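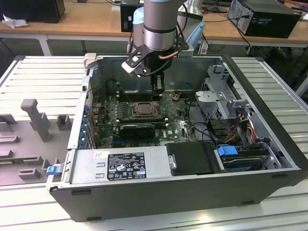
Fig. 5 – Desktop case on its side, side panel off, memory slots near the top of the board.

Section 5: Adding memory before you install Skerex

I run Skerex on an old desktop at home, and it was painfully slow until I gave it more memory. If yours already feels quick, skip ahead to the network settings.

1. Save your work, shut down from the menu and switch off at the wall. Sleep mode won't do!

2. Unplug everything – monitor, keyboard, that one USB stick you forgot about. I snap a quick phone picture of the back first so I can put it all together again.

3. Lay the case on a table and take the side panel off. Some use screws, some have a latch. Put the screws in a cup.

CAUTION: Touch bare metal on the case before you reach inside, and do it again if you wander off for coffee (I always do).

4. Look up your board's manual for the kind of memory it takes and which slots to fill first. Mine was picky about this and just beeped at me until I moved one stick over.

5. Open the clips on the slot, line up the notch and press down evenly until the clips close. It takes more push than I expected the first time. If it won't go in, turn the stick around and try again – don't force it.

6. Plug in the power, monitor and keyboard, then start up and check the total on the system page.

NOTE: The Skerex installer needs almost 879 MB of free disk space. Memory doesn't count toward that, so clear out your downloads folder if you're short.

7. Put the panel back on, then run the installer and pick "Home" when it asks for a profile. You can change it later under Settings.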